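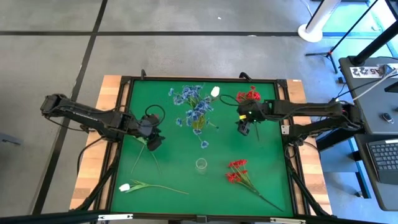 Two robot arms share one table at the Drernley robotics club. The flowers are artificial and the cup is clear.

How a Robot Learns to Arrange Flowers

Picking up a flower is easy for you. Your eyes find the stem, your hand moves to it, and your fingers close just hard enough. You do not have to plan any of these steps. A robot arm does have to plan them, or learn them, and that is the job the students in the Drernley club chose for their project this year.

The project is called Pleva. Its goal is simple to state: take a flower from the table and stand it in the cup.

What the parts are called

A robot arm is made of stiff pieces called links. The places where the links meet are called joints. Your own arm works in a similar way. The bone above your elbow is like one link, and the elbow is a joint. Inside each joint of the club's arms is a motor that turns it.

At the end of the arm is the gripper. It has fingers that open and close. The fixed end of the arm, where it is attached to the table, is called the base.

Why two arms?

Try this at home. Put a plastic cup on a table and push a long pencil into it with one hand behind your back. The cup may slide or tip. Now use your other hand to hold the cup. The job is easier.

Two arms can split a job in the same way. One can steady the cup while the other brings the stem. They can also pass a flower between them when it lies too far away for one arm to reach. But two arms can bump into each other, so the students had to write rules about who moves first. The rule for the middle of the table is that only one gripper may be there at a time, unless the arms are handing something over.

Why flowers are hard

A wooden block has the same shape every time. A flower does not. Stems are thin, and they can bend. Leaves stick out and catch on things. In a bunch, one stem may lie across another, and a gripper that reaches for one can drag its neighbor along.

Color matters too. The tabletop is green and so are the stems. A computer that looks for a stem by color alone may mix it up with the table. The students' program also looks for shape: long, narrow, and with an edge on both sides.

Learning from examples

The students do not type in every movement. They guide the arms through the task by hand, and the computer records the angle of each joint many times a second. One full run, from start to finish, is called a demonstration. A program then studies the demonstrations and looks for patterns.

By October the club had recorded 1088 demonstrations. The total is now 1708. Of these, 1403 were good enough to use. The rest were set aside, mostly for dropped stems or a cup that fell over.

"A bad run still gets a note in the log," says Aarti Tomar, who teaches the club. "We write down what went wrong and at which step."

Testing

After training, the arms try the task on their own. The students move the flowers to new places before each test. If the flowers always lay in the same spot, the program could simply repeat one movement and would not need to look at anything.

A test is scored in 3 steps:

Grip: the fingers close on one stem and lift it.
Carry: the stem reaches the cup without being dropped.
Place: the stem stays in the cup after the fingers open.

At present the carry step goes well and the place step is the weakest. The students think the fingers open too quickly — the stem gets a small push and springs back out. Next they will record more demonstrations with a slow release.

Words to know

Base: the end of the arm that is attached to the table.
Demonstration: one recorded run of a task, used for teaching a robot.
Gripper: the part that holds things.
Joint: a place where two links meet and can turn.
Link: a stiff section of a robot arm.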